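Engineers should write the handover before they start the work

I have worked in software since 2012, first as a tester, later as a backend developer, and now I lead a team at Girker. In this time I changed projects many times, and each time I received from the previous person something called a handover. Usually it was a meeting of one hour, a link to a folder, and a promise that I can call if I have questions. I want to argue that this is the wrong moment to write such a document, and that we should write it at the beginning of a project, when we do not know much yet.

I know this sounds strange. How can I hand over something which does not exist? Let me tell how I came to this opinion.

When I joined the billing team, the system was called Graltlow. It took the invoices from the sales side, checked them, and sent them to the accounting side. The engineer who had built it was Edivaldo Dantas, a very able person and also a very kind one. He wrote for me a document with 13 pages. Everything in it was correct. It had the tables, the queues, the commands for restarting. I read it two times in my first week, and I was quite happy with it.

In October we had to change how Graltlow rounds the tax. I found in the code a waiting time of 200 milliseconds between two steps, without a comment. The document said "there is a delay before the second check." It did not say what the delay is for. I asked Edivaldo, and he did not remember. He thought that maybe one of the databases was slow at that time, or maybe it was for a customer who had left already. I kept the delay. It is still there, and two other engineers have asked me about it, and now I am the one who does not remember anything useful.

I do not blame him. At the end of a project a person knows the system too well. The things that were hard in the first month have become easy, and the easy things do not get written. He sees the whole system as a finished house, and he describes the rooms. The new person wants to know why there is a door where everybody would expect a wall.

So for the last projects my team does it in another way. Before the first line of code, one of us opens an empty page and writes to the person who will own this system later. We write what problem we believe we are solving, what we are afraid of, and which choices we are making only because of a deadline. The page is often wrong. After a month we go back to it, we do not erase the wrong parts, we only put a note next to them. For the service we named Alcantara, the first page said that we will never need to store the messages. Under it there is a note from Zixuan Xiao, written in spring: "We store them now. Audit asked for it. See the retry logic, it is older than this decision and does not know about it." These few sentences saved more time for the next developer than all the diagrams I made for that service, and I like making diagrams.

There are objections, and I heard most of them from my own colleagues. One is that the page costs time when time is most needed. This is true. It takes us one afternoon at the start, and then a bit of attention which nobody puts in a plan. My manager asked me once to show which ticket it belongs to, and I had no good answer. I still do not have it.

Another objection is stronger. Some people say that the code should explain itself, and that a written page becomes old and starts to lie. I have respect for this opinion, and I held it myself for years. But the code can explain only what it does. It cannot tell me about the solution that was tried and removed, or about the two teams who could not agree on a format and met in the middle. And an old page with a month written on it does not lie to me. I can see that it is old. What is more dangerous, in my experience, is the fresh page written on the last day, which looks complete.

A third objection is that people will be ashamed. To write "we do not understand this part" on a page that others will read is not comfortable, and for people like me who work in a second language it is less comfortable again. I spent much time in my first years polishing sentences in documents so that no one will think I am not competent. The result was a very smooth text which hid all my doubts, and the doubts were the useful part. I think a lead has to write the first ugly page, with mistakes, and leave it there.
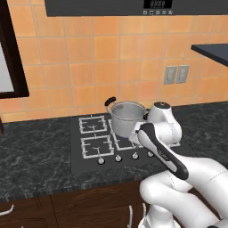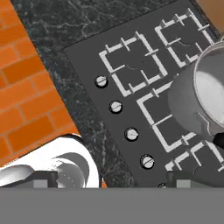

The migration from Primberg was the project where I saw the largest difference between a page which describes and a page which explains. Primberg was an old scheduler, and its wiki was in good order, with a title and an owner for each article. It reminded me of a plan for a kitchen. A plan can tell you that there is a black gas cooktop with four burners and a brick wall near the counter, and all this can be right, and still you do not learn which burner the family avoids and since when. We had the full list of jobs, and we did not have the knowledge that two of them must never run in the same hour. We learned this at four in the morning.

After that night I stopped asking people for complete documents. I ask them for the early ones, also when they are messy, also when they are only a long message in a chat that somebody saved. If you are starting a project now, my request is small. Open a page, write the month on top, and write down what worries you about the design. Do not fix the grammar. Put it in the same repository as the code, so it moves when the code moves.

For Graltlow it is too late, and I have written next to the delay a comment that says I do not know why it is there.

We use cookies to improve your experience on this site. By continuing to browse you accept our use of cookies. Accept Manage preferences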